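Visit to the lock sculptures at Palludcombe, 5 Jan 2019

My wife wanted for a long time to see the steel herons at Palludcombe, so we took the morning bus from Albridge. The ride is 50 minutes and the stop is right at the old lock. Entrance to the park is free, but for the guided walk you pay and you must write your name on a list at the gate.

Our guide was Refilwe Nkuna. She worked two years in the workshop of the sculptor, Themba Du Plessis, and she knew every bolt. There are three herons. The tallest is 21 meters high, and its wings are made of 1,150 separate plates. Inside the leg there is a narrow ladder -- only for the maintenance people, sadly. When the wind comes along the canal, the plates make a low sound, like somebody moving pans in another house. I liked this more than the view.

After the walk we went to the Tshabalala café beside the towpath. I had lentil soup and bread, my wife had a cheese pie that was a little too salty. 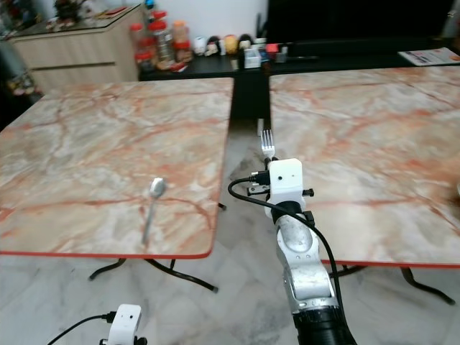

Marble-patterned tables with red edges, and a spoon.

The last bus to Albridge leaves early in winter, so please check the board at the stop. We had still time to walk to the second lock, but the path there is muddy and good shoes are necessary. In March they will open the north bank too.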